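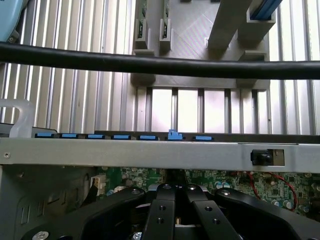

Slide 1. Chassis crossbar with the row of blue latches, one raised.

Opening, 2 min. State the scope: desktop teardown at the Trakotska bench, from lid off to bare tray. Power supplies and drives are in the Pitix talk and are not repeated today.

Point out the latches along the rail. Seven positions, sixth from the left is up. Ask the room to find it before saying which one. Then the rule: check every latch by eye before any card is pulled. Latches are thin and low when closed, so a raised one is easy to spot from the front and hard to spot from above.

Mention the black button in the rail, toward the right. It looks like an intrusion switch. Treat it as one until the service sheet says otherwise - log its position on the Bivo form, do not tape it down.

Red wires over the right side of the board: trace both ends before moving them. Capacitors stand close by on the same side. A sleeve or a cable loop will catch on them.

Figures for the handout. The May batch was 150 units. 97 went through with no damage to latches or slots. Of the rest, 9 had a bent rail, all from lifting the case by the crossbar. Lift from the base.

Transition: same type of job, looking at the port side. Leave the next slide up for the whole section.

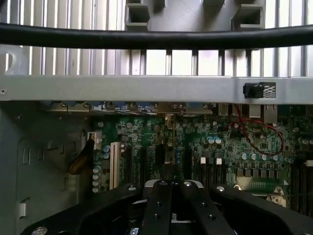
Slide 2. Port row and expansion slots

The thick black cable is the first obstacle. It hangs across the slats, in front of everything else at the back. Route it clear and secure it outside the case before reaching in.

Black clip on the right part of the bar: ridged face, clamped over the metal edge. Pull straight off by hand. No pliers - Aryee stopped stocking the spare.

Orientation: use the white slot as the reference. It is the lightest thing on the board and can be found in poor light. Black slots are to the right of it, capacitors next to it in a column. All positions on the form are given relative to the white slot.

Ports: two silver USB-style housings, Ethernet just right of the second. Inspect the shielding for bent tabs and record them before the board comes out.

Questions, then hand out the blank forms.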